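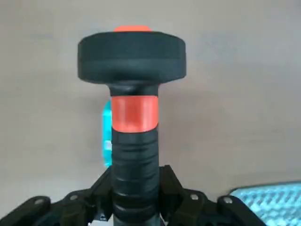
Grip covers are the part of any hand tool I trust least, and Keltemis has charged extra for them for years. The Stumier handle comes at it differently, with the grooves and rings running down the shaft itself. I would still want a winter with it before I called that an improvement, as grooves collect dirt and the catalog text skips over cleaning. The wide black head narrows sharply to a thin neck, and a thin neck is the first place I look on anything that gets leaned on. Under it sits the orange band, which matches the cap on top. Fidar lists the color as a "visibility feature." Maybe. It would be easy to spot in a drawer, I'll give them that.

Stock number 583. Sold singly or in packs of 2. The warranty runs 2 years and leaves out wear to the grip, so read it before you pay for the pack.

Gamage still sells its plain black version for less. If you already own one and it isn't loose, I can't see a strong case for switching. If you're buying new, the Stumier is worth handling first. Check how the neck feels with your weight on the head, and ask the store about returns. Ours takes them unused only.

Filed under: Handles & Grips
2 min read
Contact us | © Fidar Supply | Back to top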